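Home | News | Council | Elections | Contact

Losham count centre opens its doors, but leaves the hard questions inside

Reading time: 2 minutes

Print | E-mail

The elections office at Losham held its open afternoon on Thursday, and I went along expecting to be told that everything was fine. I was told that everything was fine.

Visitors were shown the sorting tables, the locked store for ballot boxes and the new Wamov scanner, which the council wants in use before the next local vote. Staff ran a batch of 140 dummy papers through it. The total came out right. A batch that size, with every cross drawn neatly in black pen, seems to me a very gentle test.

I asked what happens when a voter ticks one box and scribbles over another. Those papers go to a person, as they do now. How many would that be on a real night? They had no figure to give.

It matters in Midwood ward, where 2217 votes were cast last time and the recount took until nearly four in the morning. The office says the machine would have cut that by hours. Perhaps, but the delay at Midwood was an argument over 236 doubtful papers, and agents from both sides will still want to see every one of them.

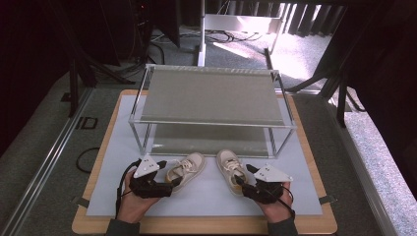
Nisbet tried scanners and went back to counting by hand. When I raised this I was told the two areas were "very different", and the tour moved on to the car park arrangements.

The price was not on the display boards. It should be in the papers for the June meeting, and I'll be reading those before I clap.

Print | E-mail

Back to News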